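Milmont Kitchen walk-through, back of house
Date: 1/9/24
Done by: Duangjai Boonyarit
With: Trilok Kanaujia (line), Fongchan Ratanaporn (prep and pastry) for the first half
Area covered: 3,296 sq ft, incl. dry store and dish pit. Not incl. dining room or restrooms, Irén has those.

Key: OK / FIX / NOW. NOW means before dinner service tonight. FIX has a name next to it. If your name is on it and you can't get to it, tell me, don't just leave it.

1. RECEIVING AND BACK DOOR

1.1 Back door closes on its own. OK
Bit slow. Closes.

1.2 Gap under door. FIX (Trilok)
Sweep worn on the hinge side, daylight showing. Same as August. Phromma sells the brush kind, get that and not the rubber.

1.3 Deliveries off the floor inside 15 min. FIX (all)
Two cases of napa and a sack of onions sitting on the mat when I came in. Driver had been gone a while. Whoever signs puts away.

1.4 Probe thermometer at receiving. OK
In the cup, wipes next to it. Ice water check read 32.

1.5 Invoices signed with temps written. FIX (Rattana)
Fish ones all good. Chicken ones, three with no temp at all. Truck temp doesn't count, has to be product temp.

2. WALK-IN COOLER

2.1 Air temp 41 or under. OK
38 by the fan, 40 by the door.

2.2 Raw under ready to eat. NOW
Tub of marinating pork on the shelf over the washed herbs. Moved it myself. Threw the herbs. Herbs go top left, always have, there's tape there saying herbs.

2.3 Everything labeled and dated. FIX (Fongchan)
Mostly good. No date on: pickled mustard greens, the small deli of egg wash, something brown in a quart that Fongchan says is tamarind. Tasted like tamarind. Still needs a date. Egg wash tossed.

2.4 Covers on. OK
Except the sheet tray of tart shells, lined up in front of the fan with nothing over them. Covered now.

2.5 Floor under shelves. FIX (Trilok)
Old celery. Pull the bottom shelf out, don't just sweep around.

2.6 Door gasket. FIX (Rattana)
Split at lower corner, a dollar bill slides right out. Call Flernov, they have the model number from last time. Ask for two, the reach-in will be next.

2.7 Fan guard dust. OK
Cleaned last week. Thank you whoever.

3. REACH-INS AND PREP LINE

3.1 Station 1 lowboy, 41 or under. OK
39.

3.2 Station 2 lowboy. OK
40, but the top rail was 43 on the sliced tomatoes. Lids down between tickets please. Rechecked after half an hour closed, 41. Keep an eye.

3.3 Cutting boards. FIX (Fongchan)
Green board at prep is deep scored and staining, replace. Red ones fine. Yellow fine. White one has a warp, rocks when you chop, replace too.

3.4 Damp towel under boards. OK

3.5 Knives stored right. NOW
Chef knife lying in the bottom of the prep sink under soapy water. No. I don't care who. Knives get washed by hand by the person who used them and go back on the rack.

3.6 Mandoline guard. FIX (Trilok)
Guard is here now, it was in the drawer under pastry with the piping tips. Cut glove also found. Both hang with the mandoline from now on. No guard and no glove, no mandoline.

3.7 Can opener blade. FIX (Fongchan)
Gummy. Run it through the machine every night, blade and base plate.

3.8 Slicer. OK
Took the guard off and looked behind. Clean. Unplugged when I got there, good.

4. HOT LINE

4.1 Hot hold 135 or over. NOW
Chicken broth in the well at 134. One degree, I know, but it's a fail. Stirred and rechecked, same. Brought up to 165 on the burner and then back in the well, well turned up. Don't use the steam well to heat things from cold, it takes forever. Rice 151, beans 148, gravy 160.

4.2 Fryer left. FIX (Rattana)
Dial says 350, oil read 386. Way off. Egg rolls going dark before they're hot in the middle, which explains the two send-backs. Thermostat needs calibrating. Till then use the clip thermometer and set by that, ignore dial.

4.3 Fryer right. OK
Set 350, read 352.

4.4 Oil condition. FIX (Trilok)
Left is dark and smells of fish, change tonight once it's cool. Right good for two more days if it's filtered. Filter powder nearly out, on the order.

4.5 Oven. OK
Set 400, got 400 on the middle rack and a bit under at the back left. Bakers know this already, rotate trays.

4.6 Pilot lights and burners. FIX (Flernov to look)
Burner 4 lights late with a whoosh. Don't lean in. Clean the ports first, might be only that. Taped off for now. Please leave the tape.

4.7 Wok station. OK
Water line fine, drain runs. Grease on the wall behind is getting thick again. Degrease Sunday.

4.8 Pot handles turned in. FIX (all)
Two out over the edge during lunch. Come on.

4.9 Dry towels for hot pans. OK

5. COOLING AND REHEATING

5.1 Cooling log filled in. FIX (Trilok)
Stock from Saturday has a start time, start temp, and then nothing. It needs 135 to 70 in two hours, then down to 41 in four more. If the line is blank I have to treat it as not done. Stock dumped. Sorry, it was good stock.

5.2 Shallow pans, ice wands used. OK
Wands in freezer, full. One cap is cracked, don't use that one, set it on my desk.

5.3 Rice cooling. OK
Spread on sheet trays, uncovered till cold then lid. Exactly right.

5.4 Reheat to 165. OK
Watched Trilok do the curry base, stirred, probed twice in differnt spots. 171 and 168.

6. ALLERGENS

6.1 Allergen sheet current. NOW
The sheet on the pass still lists the old satay sauce. New one has peanut and also sesame. New sheet printed and up. Old one in the trash. If you see another copy of the old one anywhere bin it.

6.2 Purple board and tongs kept apart. OK

6.3 Flour near gluten free prep. FIX (Fongchan)
Pastry was rolling out right next to the rice flour batter. Do the batter first thing before the wheat flour comes out, or use the far end table.

6.4 Cornstarch bin has its own scoop. FIX (Fongchan)
Scoop shared with AP flour. Two scoops, handles up, not buried. Same for potato starch.

7. HANDWASHING AND PEOPLE

7.1 Hand sinks clear. NOW
Colander of peas draining in the prep hand sink. Hand sink is for hands. Peas moved, rinsed again in the prep sink.

7.2 Soap, towels, hot water at each. FIX (Irén)
Line sink out of towels. Hot water comes up in under a minute at all three.

7.3 Gloves changed between raw and cooked. OK
Saw it done right four times. Saw one person answer a phone in gloves and go back to salad, spoke to them.

7.4 Hair, aprons, nails. OK

7.5 Drinks with lids and off the prep tables. FIX (all)
Iced coffee on the shelf above the mise. Lidded but still. Use the staff shelf.

7.6 Burn gel and blue band-aids. FIX (Irén)
Gel expired. Band-aids down to three of the small size. Order from Angate with the gloves.

8. DISH PIT

8.1 Machine final rinse. OK
183 on the gauge, and the sticker turned.

8.2 Three comp sink set up right. OK
Wash, rinse, sanitize, in that order. Wash water was due a change and they changed it while I stood there.

8.3 Sanitizer strength. FIX (Rattana)
Strip came up 400 in the third sink. Our label tops out at 400 so it passes, but we want 200 to 300. Dispenser tip may be the wrong color. Buckets on the line were fine, two at 200, one weak, remade.

8.4 Air dry, no towel drying. FIX (all)
Hotel pans stacked wet. Stand them on edge on the rack.

8.5 Floor mats. OK
Greasy at the corner by the trash. Hose tonight.

8.6 Chemicals away from food. OK
Degreaser bottle had no label. Has one now.

9. DRY STORE

9.1 Six inches off floor. OK
One bag of rice leaning against the shelf leg. Up.

9.2 First in first out. FIX (Fongchan)
New soy in front of old soy. Coconut milk same. Turn them.

9.3 Pests. OK
Traps empty. Droppings none. Checked behind the flour and the water heater.

9.4 Dented cans. FIX (Rattana)
One bamboo shoots dented on the seam. On the return shelf, get credit.

9.5 Light cover. OK

10. FIRE AND FLOORS

10.1 Hood filters. FIX (Trilok)
Third from left is in sideways, gap on one side. Reseat. All due a soak.

10.2 Hood suppression tag. OK
In date. Pull station clear.

10.3 Class K extinguisher. NOW
Was behind a stack of milk crates. Crates gone. Keep that wall empty.

10.4 Exits. OK

10.5 Floor by the ice machine. FIX (Flernov)
Puddle again. Drain hose slips off the pipe. Wet floor sign out till it's clamped.

10.6 Cords. OK
Immersion blender cord is fine, checked the whole length. Rice cooker cord a bit close to the burner, moved left.

COMMENTS

Better than August overall, esp. dry store and dish. Cooling log is the one I'm losing sleep over. Logs first, everything else second.

Six NOWs, all cleared before I left except the extinguisher sign, still to be hung. Rattana, please do the Flernov call in one go: gasket, left fryer, burner 4, ice machine hose. They charge per visit.

From Trilok: broth well has been running low for weeks, he thinks the element and not the dial. Added to the Flernov list.

From Fongchan: wants a second probe for pastry so she isn't walking to the line for custard. Yes. Order with the band-aids.

Irén, your half when you get a chance, same form.

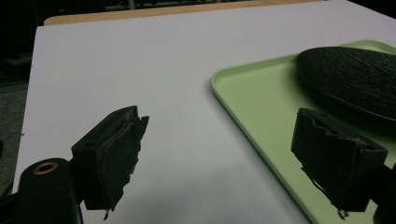 Recheck on the FIX items next week, same time, before lunch prep. I'll start at the walk-in. Have the cooling log out on the pass, along with the receiving invoices, and somebody please find the spare key for the chemical cupboard.

D.B.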